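We use cookies to remember your settings and count visits. Accept | Manage

Workshop diary
Last updated: Tuesday, December 31, 2019

Last entry of the year and I'm writing it with glue on my thumb, so forgive the typing. What a day! I got to the Betthorpe shop before lunch thinking I would tidy my shelf and go home early, and I ended up staying until they turned the heat down on us.

The big thing is that the hand gripper opens and closes without that awful sticking. I've been fighting it since we put the second set of fingers on. I had blamed the trigger, then the cable, then the spring (poor spring, I swapped it for no reason at all). Iddrisu Essien wandered over with his coffee, squeezed the handle a couple of times with his eyes shut, and told me the left pivot was pinching. So I took the whole side apart, eased the hole out with a bit of sandpaper wrapped around a pencil, and put it back together one turn of the screw looser than before. Smooth as anything. I must have sat there opening and closing it for ten minutes like a kid with a new toy.

I still want to write down how the screws go in, before I forget over the holiday. There are two in each finger, and the far one has to go in first and only halfway. Then the near one, then back to the far one. If I tighten the far one all the way at the start, the block twists a hair and the tips meet at a slant. I've done this wrong enough times that it should be tattooed on my arm.

Next job was trying it out over the table. The plan for now is simple: hold it low, bring it in toward something, close, lift, put down, and watch the recording afterward to see if the camera caught enough of the fingers to be useful. The arm we're building at the other bench will have the same fingers one day, and Olesia Prokopenko wants it to learn from what our hands do with this one. She has set herself a goal of 2,000 recorded grabs before we even switch the arm on. 2,000! I laughed, and then I saw she had already made a chart for it.

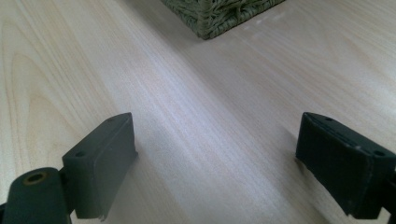 We had a long talk about light over the afternoon, mostly me talking. I'd like the table turned so that it sits sideways to the lamp, and Olesia would like to leave it alone, on the grounds that real kitchens have bad light too and the arm had better get used to it. She has a point. I still want to try it my way for one afternoon and compare.

I did 40 grabs before my wrist complained. The handle is too fat for me, that's the next thing to fix. Iddrisu has big hands and thinks it's perfect, so I may just print a slimmer shell that snaps on over the same core – then we can each have our own and stop arguing. I drew one on the back of a Dondex receipt, which is now taped to the inside of my toolbox lid. Note to self: measure the trigger travel BEFORE drawing the shell this time.

Other bits from today. The Koech board for the arm is wired to the base motor and the motor turns the right way, first try, which has never happened to me in my life. The elbow is still a mess. The belt slips when the arm reaches out straight, and I can't tell yet if the belt is too long or the wheel is worn. I'd bet on the wheel. Olesia named the arm Gunport weeks ago for reasons she won't share, and now it's written on the base in marker, so I guess that's that.

We'd like to have it picking things up by the open evening in March. I think we can do it! The fingers feel right, the recording works, and the elbow is only an elbow.

Swept up, hung the keys, walked home past people already letting off fireworks. To bring on Thursday: the fine sandpaper, the short hex key, a spare belt, and the calipers I keep leaving on the kitchen counter.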